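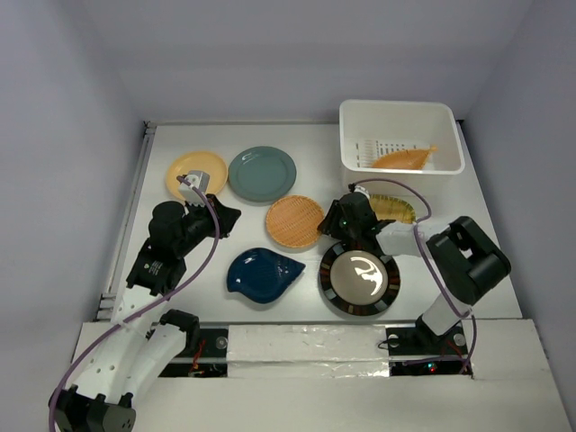

ERKDALE, 3/18/23

Household Advice Service: Washing and Storing Everyday Dishes

Residents who wash dishes by hand are advised to scrape plates before they reach the sink. Grease should be wiped into the trash with a paper towel and kept out of the drain. Glasses are washed first, then flatware, then plates and bowls, with pans left until the end. Change the water when the suds are gone.

A plastic tub on the counter is useful where the sink has a single basin. Colored plates, whether yellow, teal or gray, should be cleaned with a soft sponge. Scouring powder dulls the finish and will not remove the gray marks left by metal flatware. For those marks, apply a paste of baking soda and water, leave it for 14 minutes and rinse.

Tubs and draining racks require cleaning of their own. Narrow slots collect scale and food residue. Soak removable parts in equal amounts of white vinegar and warm water, then work along each slot with an old toothbrush. Vinegar must never be combined with bleach.

Plates should be fully dry before they are stacked. Heavier plates belong at the bottom of the pile, and chipped pieces should be retired from table use.

The service received over 200 inquiries on kitchen care last June, most of them concerning odors in drains. A separate sheet on that subject, prepared by Yaryna Harasym and revised by Gwion Bevan, is available at the Rimthorpe office. Please request Sheet 1483.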